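What Would We Be Paying For? Notes From the Harkwood Open Day

Kekeli Opoku and I went to Harkwood with a spreadsheet and a low opinion of brochures. We are pricing a two-arm bench cell for the teaching kitchen at Morin, and Lev Bondarchuk wants a number by August. The arms were set up for a utensil job: a caddy, a whisk, a spatula, a red-capped bottle. I asked for the price before I asked for the demo.

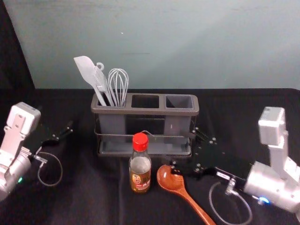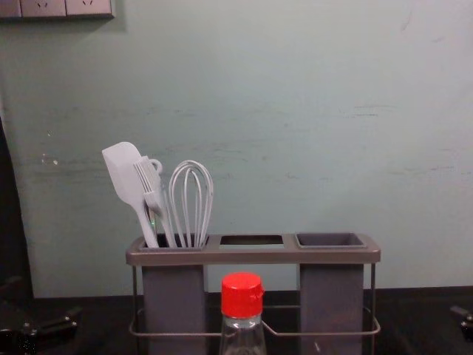
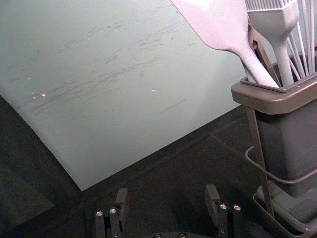
Hallau, 8 March 2019

The quote covers the arms, the grippers and 40 hours of training. It does not cover spare fingers, a bench or the 200 hours of setup that Zachary Thibodeau, who signs the quotes, thinks we should allow. Kekeli asked who does those hours. We do, it seems.

I have nothing against whisks. But our staff put one in a caddy without a service contract, and the case for buying has to start somewhere harder than that. I asked for failure rates on greasy handles and was promised a document. It hasn't come yet.

Syahrul Lumenta at Neda rents a similar cell by the month and told us to do the same — 100 hours of real use before anyone signs. His own log stops at 113 and he still isn't sure. I have put rental in the first column of the sheet and left the purchase column open until Harkwood sends a price for spares.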